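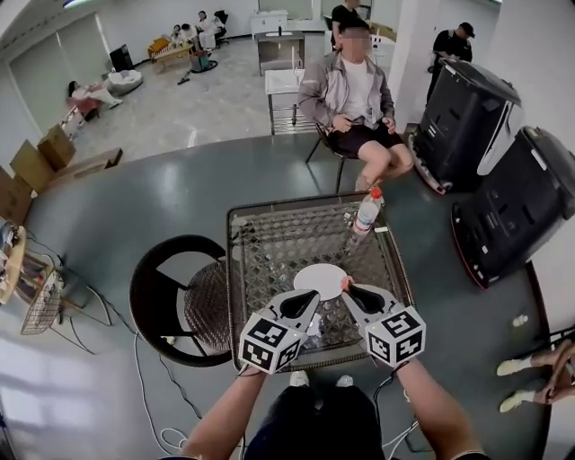 The glass-topped table, with the white disc on it

KESTON ALLOTMENT SOCIETY
Minutes of the June meeting

Present: Yvonne Fothergill (chair), Cyril Bunting, Phyllis Tapley, Munther Abou Jaoude (minutes)
Apologies: Amancay Herrera

1. Minutes of the last meeting
Agreed, with one correction: the hedge on the lower path is to be cut in autumn.

2. Water
The bottom tank is losing water again. Cyril has looked at the valve and thinks it needs replacing. Quote received for £67 including fitting. Agreed. Members are asked to fill cans before 6 in the evening while the pressure is low.

3. Plots
Two plots have come free. Some 40 names are on the waiting list. Phyllis to write to the next in line. Plot holders who have not paid will get one more letter.

4. Compost
Delivery is expected before the end of the month. Barrows to be put back in the shed after use. Munther asked for the heap to be moved further from the gate. No decision.

5. Any other business
Yvonne has the new shed keys. Old ones to be handed in to her.

Meeting closed at 8.40 pm.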